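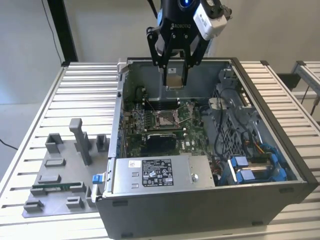
Re: [oldboxes] Processor swap, order of steps

On 19 Jul 2026 a list member wrote:
> I have a Trultard tower to redo, 500 GB drive and all. Do you pull
> the power supply before you get at the socket? And where do you
> keep the small parts in the meantime?

I leave the supply in. Lay the case on its side, take the panel off and see if you can reach the socket lever. If you can, there is no need to touch the supply.

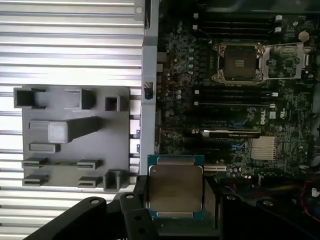 Hold the processor by its edges and keep your fingers off the contacts. Match the corner mark before you lower it. It should drop in with no pushing.
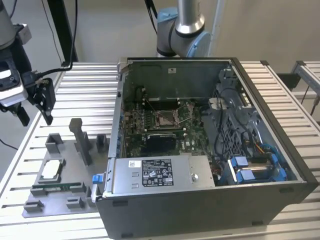 Cables are what slow me down. Tie them back before you open the socket. With the bracket and lever up like this, the pins are bare, and there are several thin black cables lying across the board from the right side. One snag and you are shopping for a board.

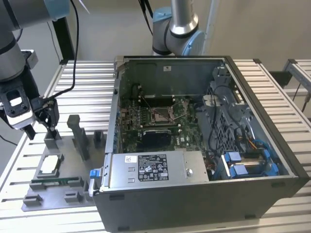

For small parts, use a tray with a place for each one, set right next to the case. The Zitmont sheet has a layout with 12 slots, but I get by with 6.

Trastinik list, post 1,503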